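The Coat Room

Fiction | Family & Home | Winter Reading

8 min read

The funeral was at eleven and the lunch was at one, and by half past twelve my brother and I had already disagreed about the folding chairs.

He wanted them in rows along the wall. I wanted them at the tables. Our mother would have had a view on it, and we both knew what it was, and neither of us said it. In the end the chairs went where the outlets weren't, so that people could plug in the coffee urns, and that settled it.

We had the lunch at her house in Flarnwood. My brother had priced the hall at the Engebretsen, which is the only place in town with a kitchen big enough, and they asked a thousand dollars for the afternoon without the food. He wrote the figure on the back of an envelope as $1000 and slid it across the table to me like a man in a movie. I said no. She had lived in the house for 40 years and it could hold one more crowd.

My job was coats. It had been my job since I was six. Whenever my parents had people over, I stood in the front hall with my arms out, and the guests piled their coats on me until I couldn't see, and I walked them down to the back bedroom and let them fall on the bed. I liked the weight of it. I liked the smell too, cigarettes and cold air and other people's houses. When the party was over I had to remember which coat belonged to whom, and I was good at that. I could tell the dentist's coat from the mailman's in the dark.

So at a quarter to one I stood in the hall again, at fifty-one years old, and held out my arms.

They came in with snow on their shoes. It had started on the drive back from the cemetery, the dry kind that blows across the road and doesn't stick. The woman from the pharmacy came first, then the two sisters who had the yarn shop, then a whole line of people from the Bultholm plant where my mother had kept the books. Some of them I knew. Some of them told me how they knew her, and I said thank you, and took their coats, and lost what they had told me before I reached the bedroom.

It was a good crowd. The ham went fast. My brother's wife had made three pans of scalloped potatoes and people scraped the corners. Somebody's little boy spilled grape juice on the living room carpet and stood there looking at it with his hands out from his sides. I got down on my knees with the bottle of Folex that had been under the sink as long as I could remember, and one of the yarn shop sisters got down next to me with a dish towel.

"She'd have had this up already," the sister said.

"She'd have had plastic down," I said.

The boy asked if he was in trouble. I told him there was a stain under the couch that was older than his father, and that I had made it, and he wanted to see. We moved the couch six inches. He was satisfied with it.

People started leaving before three. It gets dark early up here and the county road is bad where it drops down to the creek. I went back and forth between the hall and the bedroom, and I found that I could still do it. I matched the brown wool to the man from the plant and the green parka to his wife. I gave the pharmacist her gloves, which had been in the sleeve. I did not make one mistake.

By five everyone was gone except us. My brother was running water in the kitchen. His wife had gone out to warm up the car. I went back to straighten the bedroom and there was one coat left. 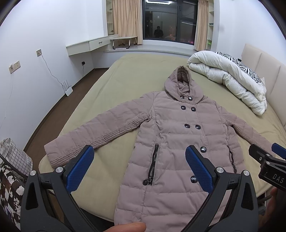

I called down the hall and asked if it was his wife's.

"She's wearing hers," he said.

"Is it Mom's?"

He turned the water off and came and stood in the doorway, drying his hands. He looked for a while. He has our father's way of looking at things, as if they might be priced.

"Mom's was blue," he said.

Mom's was blue. It was hanging in the hall closet, and I had pushed it to the end of the rod that morning to make room. We went and checked it all the same.

I went through the pockets of the other one. I didn't like doing it. There was a tissue, a cough drop, and a claim ticket from the dry cleaner with a number on it, 437, and no name. My brother said to call the dry cleaner in the morning. I said somebody would be back for it in ten minutes. You can't get to the end of a driveway in that weather without your coat and not notice.

We waited. He finished the pans. I put the chairs in the garage, which took two trips more than it should have. Six o'clock came and then half past. His wife came in from the car and asked what we were doing, and he told her, and she sat down at the kitchen table with her keys in her hand.

"Who came in it?" she said.

That was the trouble. I had taken every coat at the door. I had put my arms out for each one, and I could go down the line in my head, the pharmacist, the sisters, the people from the plant. I could not find anybody in that coat.

"You were upset," my brother said.

"I wasn't that upset."

"You could've been a little more upset," he said, and then he was sorry he'd said it. He hung the towel on the oven door and squared the corners.

They left at seven. I was staying the night, since I had the long drive and the house had to be shut up by somebody. I ate potatoes out of the one dish that had any left. I wrote the names I could remember on the back of the envelope with the hall price on it, and when I ran out of names I wrote what I had instead. Tall woman, laughed. Man with the cane. Woman who said Mom taught her to drive.

I stopped at that one. I hadn't known my mother ever taught anyone to drive. She hadn't taught us. Our father did that, in the lot behind the feed store, and there was a lot of yelling.

I remembered the woman's voice better than her face. She had caught me in the hall with my arms full, early on. She said it was the winter her husband left, and that she had two kids and a car in the yard she couldn't use. She said my mother came by on Friday after work every week until she passed the test. I said thank you. I said there was ham.

The phone rang a little after eight. It was the kitchen phone, on the wall, and I had forgotten it was still hooked up.

"I think I left my coat there," a woman said.

I asked her how she had managed to get home. She said she had come with her daughter, and the car had been warm, and she had been talking the whole way. She didn't miss it till she went to take it off.

"I'm sorry to bother you tonight," she said. "I came in the back. I hope that was all right. I always came in the back."

I said it was fine. I asked if she was the one my mother had taught to drive, and she said yes, she was. She said she could send her daughter over for the coat in the morning.

"What time on Fridays?" I said.

"I'm sorry?"

"When she came over to teach you. What time was it?"

She thought about it. "Half past five," she said. "She'd stay till seven or so. She wouldn't eat anything. She said she had supper waiting."

We always ate late on Fridays. My brother and I would set the table and sit there and complain. My father said she was doing the payroll. I suppose that's what she had told him, or else it's what they had agreed on to tell us. I had never thought about it since. It was one of the things about being a kid in that house, like the cold floor in the bathroom. Supper was late on Fridays.

"Was she a good teacher?" I said.

"No," the woman said. "She was terrible. She held on to the door handle the entire time. But she never raised her voice at me, and I put her in the ditch twice."

I laughed. It was the first time that day, and it came out louder than I wanted in the empty kitchen. She laughed too. Then she told me about the second ditch, and about the farmer who came with his tractor and wouldn't take any money, and how my mother sent him a fruitcake every Christmas afterward until he asked her to quit.

I knew about the fruitcake. I had been with her when she mailed it. I pulled the cord over to the table and sat down.

We talked for most of an hour. When we hung up I went back to the bedroom, picked up the coat, and carried it down the hall. I had meant to lay it over a chair. I hung it in the closet next to the blue one and then I checked the back door, which was still unlocked, and left it that way until I went to bed.

Comments (4)

prairiemouse
I was the coat kid too! We had one aunt whose coat weighed more than I did. Thank you for this, I read it on my lunch break and had to go sit in the car for a bit.

Dell in the valley
Liked it a lot. I did wonder why he (she?) didn't ask about the dry cleaner ticket on the phone. Small thing.

oldroadreader
My mother sent the same man a fruitcake for years and I never did learn why. Now I'm wondering.

second_helping
"I said there was ham." That is exactly what you say.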